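Workshop Tips: Planning Your Spend on a Two-Arm Bench

Measure the room before you price the arms. Most people do it the other way and end up with a table that blocks a door. For a two-arm bench you need the tabletop, the rail around it, and enough floor on every side to get a screwdriver to the bolts. Mark it all out with masking tape and leave the tape down for a few days.

Put the table and frame on their own line in the budget. Aluminum extrusion is sold by length, and the brackets, corner pieces and T-nuts are sold separately. Buy spare T-nuts. Milagros Villanueva at the Stestcombe workshop orders 200 at a time and still runs short by December.

A butcher-block top is a good buy secondhand. Check that it sits flat, and look at the underside for old screw holes where your clamps will go.

When you compare quotes on arms, ask for these in writing:
Reach, measured from the base to the gripper tips
Payload with the gripper fitted
Whether power supply and cables are included
Price and delivery time for a spare set of gripper fingers
Who pays shipping on a repair

We had two quotes last year, one from Batista and one from Emlow. The Batista price looked lower until we added cables and a second power supply. Read the parts list line by line.

Buy both arms at the same time if you can. Mixed versions mean two sets of spares and two sets of settings.

Plan the wiring before anything gets bolted down. Count your plugs, then add two. Fans, chargers and a laptop all want an outlet too. Set money aside for cable ties, a decent power strip and floor covers for any lead that crosses a walkway.
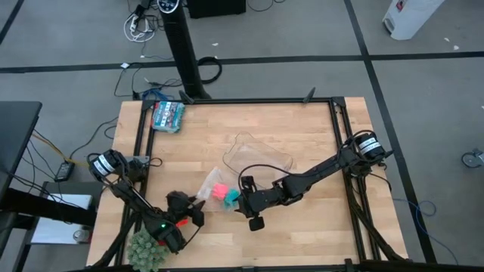 Clear bag between the grippers, clamshell tray just above it, on a two-arm bench.

Try the awkward items before you commit to a gripper. Clear plastic is hard to see against wood, and bags change shape when you squeeze them. Take your own packaging to the demo and ask the seller to run it. Aileen Cruzado brought 11 items to hers and crossed one model off the list that afternoon.

Keep about 5 percent of the total back for the first month. You will want different fingers, a longer cable or a better lamp once the bench is in use.

Write the purchase date and supplier on a label and stick it under the tabletop. File the receipts by supplier, with the warranty end date on the front of each folder.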